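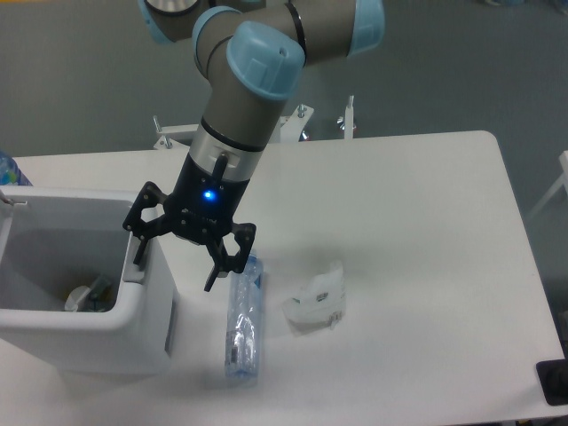
The Soup at Clullham

The summer my aunt turned the front room in Clullham into a supper room, I was put in charge of onions, and I have never quite got the smell of that August out of my memory. She had a stove with one bad burner, a stack of bowls that didn't match, and a recipe for barley soup that my grandmother had carried over from Baston folded inside a prayer book.

The trouble with the recipe was the last line. The paper had been creased so many times that the words had worn away, and all that was left was "and before you serve it, a spoonful of" – and then a soft gray smudge. My aunt had tried butter. She had tried vinegar, mustard, plum jam (only once) and the brown sugar she kept for visitors, and each time she stood at the stove with her eyes closed and shook her head. 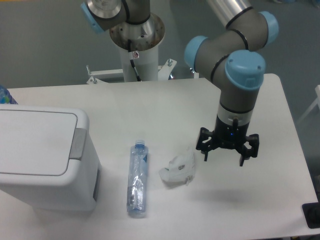

White table, with a bottle and a crumpled tissue

"It was rounder than that," she would say. "It sat down in your mouth and took its shoes off."

So one morning we took the bus to Flultow, where there was still a grocer's called Akbulut that my grandmother used to walk to in all weathers. It was a narrow shop with sacks along one wall and a bell that rang a little after you had already come in. The old man behind the counter listened to my aunt tell the whole story, prayer book and all, while a line built up behind us and a woman with a cabbage began to sigh. Then he asked what month my grandmother used to make it.

"Winter," my aunt said. "Always winter."

He went into the back and was gone so long that the woman with the cabbage put it down on the counter. When he came out he had a jar of something dark red, nearly 100 spoonfuls of it by the look of the thing, and he unscrewed the lid and held it under my aunt's nose. It was pepper paste, the kind that has been left out in the sun for days. She didn't say a word. She just took hold of my sleeve.

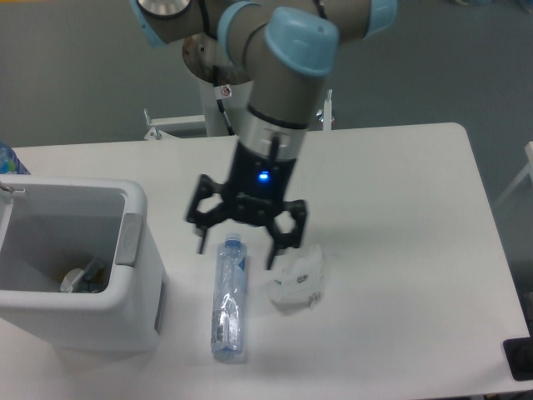
Clear plastic bottle lying on the white tabletop

We made the soup that night with the windows open, far too hot for barley, and I cried over the onions as usual. My aunt stirred in her spoonful at the very end and we ate standing up, straight from the pot, passing the ladle back and forth. Then she got out a pencil and wrote the missing words over the smudge, pressing lightly so as not to tear the paper, and asked me to put some bread on.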